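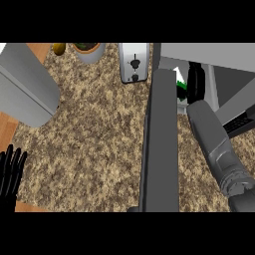
2022年12月13日

今天又是快八点才到家，煮了碗面，面还没吃完就想写两句，不然明天肯定忘了。

我们组从十月开始换了新的干活方式，到现在也算有一阵子了。以前我在 Stastach 干的活说白了就是摆东西：在真的样板厨房里摆台面、摆水果、摆锅碗，等机械臂那边试完一轮，我再把东西一样一样放回去。一天下来腰酸得不行，指甲缝里永远有土（盆栽翻过不知道多少回）。现在呢，大部分都搬到电脑里去了，厨房是渲染出来的，台面是渲染出来的，水果啊烤面包机啊都是，我坐在椅子上点鼠标就行了。掉地上的东西按一下重置，全回来了！头一个星期我觉得自己简直是升职了。

可是坐久了也有坐久的毛病。今天一上午看的都是厨房台面那一组，从正上方往下看，花岗岩那种花花的纹路，看得我眼睛发酸，中午去食堂打饭，低头看见餐盘都觉得上面有斑点。我的活是给每一段打标签：有没有碰到、有没有抓稳、手是不是挡住了东西。听起来简单吧？上个月定下来的数是每人每周3000段，我上周做了2584段，差一截，组里倒是没人说什么，但是那个表是大家都看得见的，你懂的。我自己盯着那个数字看了半天，心里还是不太舒服。

说到这个表，我觉得它才是真正变了的地方。以前在样板间里，谁快谁慢根本没法算，东西摔了大家一起捡，等机器的时候就站着聊天，聊孩子，聊房租，聊哪家的卤味好吃。隔壁工位的大姐以前是样板间里话最多的，现在戴着耳机，一上午能不吭一声。我也戴。上星期有一回我想问她中午吃什么，居然是发消息问的，她离我不到两步远……发完我自己都愣了一下。

下午开会，Brornbridge 那边的人也连进来了，说明年要上一套新东西，名字叫 Inga，能先自动打一遍标签，我们只管复查。会上放了一段演示，跑得挺快的，明显的它都能认，就是遇到阴影里的东西会犯傻，把叶子一样的东西标成抹布，大家笑了好一会儿。我也笑了，笑完又想，它现在认不出来，过几个月呢？有人问人手会不会减，那边说暂时没有这个计划。"暂时"这两个字我记在本子上了，还画了个圈。

不过也不能光抱怨。我算是从打标签里学到不少东西的，以前在样板间，我只知道哪一轮"成了"、哪一轮"没成"，为什么没成不归我管。现在看得多了，有时候一段刚放了个开头，我就能猜到它要歪：手腕转早了，或者手指伸下去的时候离柜子底下太近。上周我把这些随手记的毛病整理了一页发给做算法的同事，人家还真回了我，说有两条他们之前没注意到，问我能不能以后每周都写一份。我高兴了一整天！回家还给我妈打电话讲了，她听了半天，问我那个机器手会不会包饺子。我说不会，她说那有什么用。

好吧，她说得也有道理。

其实我最想的还是样板间那个水池。真的水池，水龙头有点漏，拧紧了还滴。冬天在里面洗那些道具杯子手冻得通红，当时骂得最凶的就是我。现在样板间一周只开两次，做真机验证用，排班表上轮到我的时候少得可怜，这个月就一次，就在下周。我已经跟大姐说好了，我们俩换到同一班去，中午出去吃，不吃食堂。

还有一件事要记一下，不然又忘：公司说可以报名一个内部培训，叫 Zernarell，学怎么搭场景，就是厨房里放什么、放哪儿、光从哪边来，一共15节课，下班以后上，自己要交1000块押金，上完退。我犹豫了好几天。一来我电脑底子差，三维软件打开就头晕；二来下班以后真的很想躺着。但是想想，摆东西这事我摆了那么多年，什么东西放在柜子底下难拿，杯子把手朝哪边最容易碰倒，我心里是有数的。搭场景的那几个年轻人软件玩得溜，可是有时候摆出来的台面我一看就觉得别扭，谁家做饭中间那么大一块地方什么都不放啊，我家连放砧板的地儿都得现腾。

所以大概还是会报吧。钱先从旅游的那份里挪，反正今年也没去成。截止是这周末，我在手机上设了提醒，设了两个。

面坨了。碗明天再洗，眼药水在包里，睡前记得滴。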